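In defense of the empty tray

I own a tray that has nothing on it, and I would like to keep it that way. This has become a bigger fight in my house than you'd think.

It started in December, when I came home from a weekend at my sister's with a head cold and a box of leftovers and found that I couldn't put either of them down. Every flat surface I own had something on it. The kitchen counter had the mail, the toaster, a bowl of clementines and a flashlight. The table had a jigsaw puzzle on one end and a sewing project on the other. I stood there holding the box against my chest, sniffling, and finally set it on the floor, and then the dog got half the stuffing. I was mad at the dog for a minute and then I was mad at the table.

So I did what people do, which is read a lot of articles about clutter. I read them in bed with the cold. Nearly all of them told me to buy a tray! The idea is that loose stuff looks like a mess, but loose stuff on a tray looks like you meant it. Put your keys and your lip balm and your change on a tray by the door, and now it's a "landing spot." Put your oils and your salt on a tray by the stove and it's a "station." I like this advice, I've followed it for years, and I have come to think it's how I got into trouble in the first place.

A tray gives things permission to stay. My landing spot by the door began with keys and sunglasses. By the time I cleaned it off this winter it held 31 items (I counted, because I was writing this and wanted to be fair to myself). Two of them were keys. There were three dead pens in there, a button, a loyalty card for a smoothie place called Fitbridge that I have been inside exactly once, a hex wrench, and a lot of receipts folded into little squares. None of that would have lasted on a bare shelf. I'd have seen a button lying there and dealt with the button. On the tray it had an address.

And we keep buying them! I walked through Paisan, the home store out past the highway, and there was an entire aisle. Trays with handles, trays with feet, trays with compartments so you know in advance what you'll be failing to put away. Every one of them was styled full, with a candle and a stack of little books and a fake lemon. I didn't see one displayed bare, and I can understand it from the store's side, but I left kind of grumpy.

My own trays at that point numbered nine, if you count the two baking sheets I'd been using for seedlings, and I do count them. I gave most of them away. I kept the one from the stove, which truly does catch drips, and I kept one more, and the second one is the one I want to talk about. It's green, that soft chalky sage color everybody painted their kitchens a few years ago, with a rounded rim, and its job is to sit on the table with nothing on it.

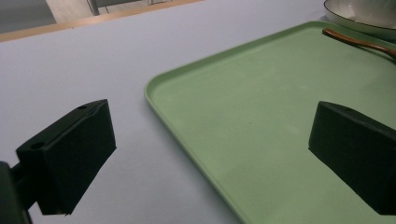 Sage green on a lavender-gray tabletop, a few specks and no mail.

The reasoning goes like this. I'm not a person who can keep a whole table clear. I've tried, and I have lived with myself a long time. But I can keep one rectangle clear. When I walk in with groceries, or a hot dish, or the baby monitor I'm borrowing for my friend's visit, there is a place that will take it right now, without me shoving anything over with my elbow. Then when I'm done, the thing leaves. Whatever sits on the tray is on its way somewhere. That's the only rule and it took my household maybe two weeks to stop laughing at it.

I'll admit the rule gets broken. My husband, who is a lovely man, sees an empty tray the way a cat sees an empty box. I've found his wallet on it. I've found a library book, a lone sock, and one time a sandwich, half eaten, that he swore he was coming back for. His argument is that a tray you won't put things on is just a piece of the table in a different color, and I've had to think hard about that, because he's sort of right. A bare patch of table would do the same work. The trouble is we'd never be able to see it. With no rim around it a clear spot gets nibbled away – a coaster here, a catalog there – and by supper it's gone. The edge is what you're paying for.

A friend put it to me another way. She thinks I'm being precious, and that a house with people living in it ought to look like it. She has a point too! I don't want a showroom. I stayed at a rental called the Goltuvano once, all pale wood and one pear in a bowl, and I was afraid to eat the pear. My puzzle is still out, my sewing is still out, the clementines come and go. I have no plans to clear another thing. All I'm asking for is one surface in the place that can say yes when I show up with my arms full.

If you want to try it, I'd go with something you already have. Mine came from Prikero, a thrift place near me, and a cafeteria tray or a cutting board with a lip would be just as good. Pick the spot where you always end up standing with stuff in your hands, which may not be the spot where it looks nice. Mine is too close to the edge of the table and I keep it there anyway. Wipe it down when you wipe the table. Then give it 90 days before you decide, because for the first month you will feel a little silly walking around it, and you'll be tempted to set a plant on it. Please don't set a plant on it. A plant never leaves.

I've just been out to check on mine, and there's a tape measure on it. It's mine, too. I'm going to go put it back in the drawer before he sees.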